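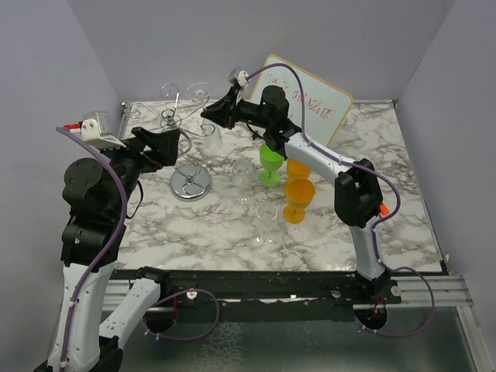

The marble-pattern table

Food truck permits and the new lot on Majali Street

tiluvora_eats
Has anyone parked at the new lot on Majali yet? They want 200 a week plus a cut of sales over a certain amount. I run a two-person falafel truck and the lunch crowd is fine where I am now, but the landlord is selling in January.

HenkM
I did 25 days there. Lunch is decent, dinner is dead after 7. Power hookup is 60 amps shared between two trucks, so ask who your neighbor is before you sign. Mine ran two fryers and we tripped the breaker most nights.

raghda_d
Dinner was not dead for us. We do dumplings and sold out twice in the first week. Might be the menu, Henk.

HenkM
Might be. I sell soup. It was also hot out.

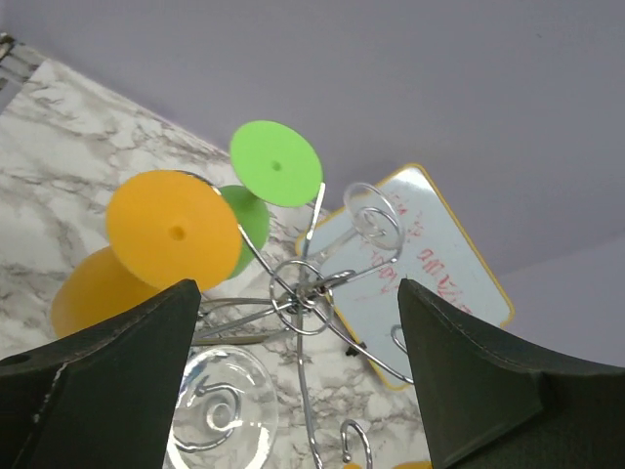 I still say the percentage is the bigger problem. You have to show them your card reader totals every week, and they count tips unless you argue about it.

fulgencio_c
They dropped the tips thing in May 2022. Get the new contract, page 3. Water fill is still on you though. I go to the place behind Lolluvex.

raghda_d
Same, but go before 9 or there is a line.

tiluvora_eats
Thanks, all. Does the cut apply to catering orders I cook on the lot but deliver somewhere else?

fulgencio_c
Mine says no.

HenkM
Mine said yes — but that was the old one. Ask Samer at the office and get it in writing.

tiluvora_eats
Will call him tomorrow. If it's a no on catering I'll probably take spot 61 by the gate.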